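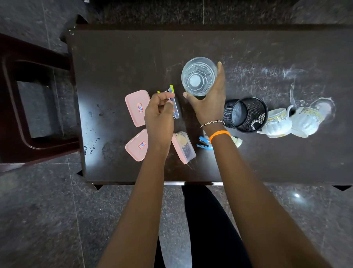
The rulebook at Wornow's Trullville site runs to 42 pages, and the woman who wrote most of it says three of them matter on any given day. Those three cover how people record household tasks for training robots. "Start with the table," she said when we spoke on a Monday. Her rule is that every box gets a numbered label before a session begins, like the red-bordered ones on the pink boxes, and that the number goes in the log by hand. Mugs may be left on their sides. "A robot will meet a mess. We don't tidy for it."

Glasses get a rule of their own. If there is water in one, a hand stays on it while the other hand works. She took that line from the Akley handling guide and shortened it.

Of the 359 sessions her group reviewed last year, 214 were accepted on first check. Most of the rest failed on paperwork. "Wrong number, no number, number nobody could read," she said.

Carrying is the part she still rewrites. The current text asks for two hands on any box moved near a kettle, and a slow approach.

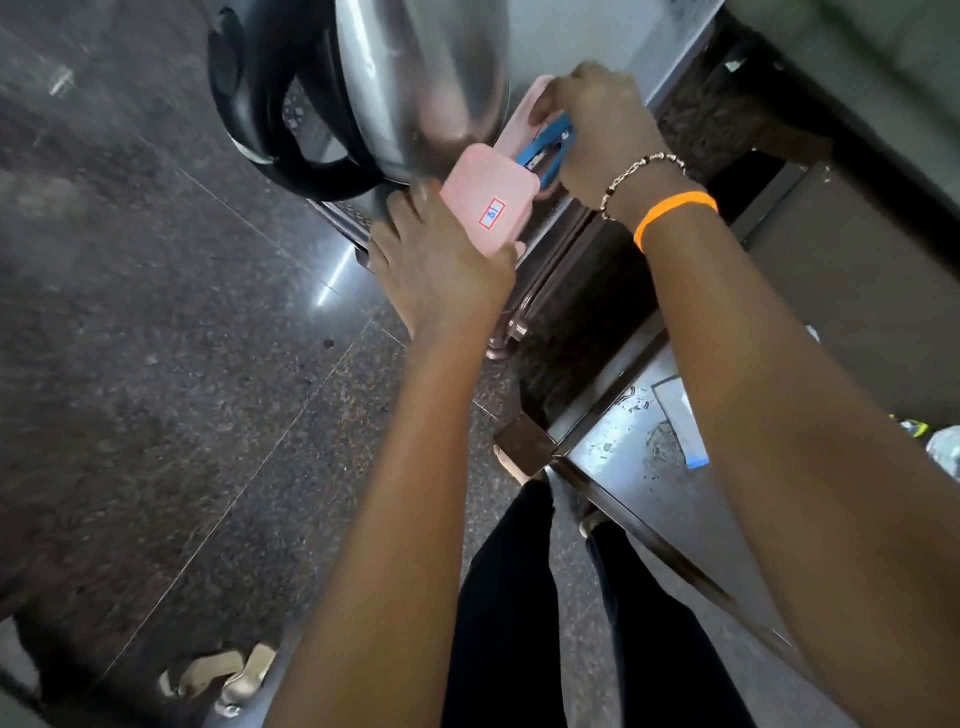

## What changes in November

The next version adds a page from the Olatunji checklist on floors and footwear. She wants it tested first. "If people can't follow it at four in the afternoon, I'll cut it," she said.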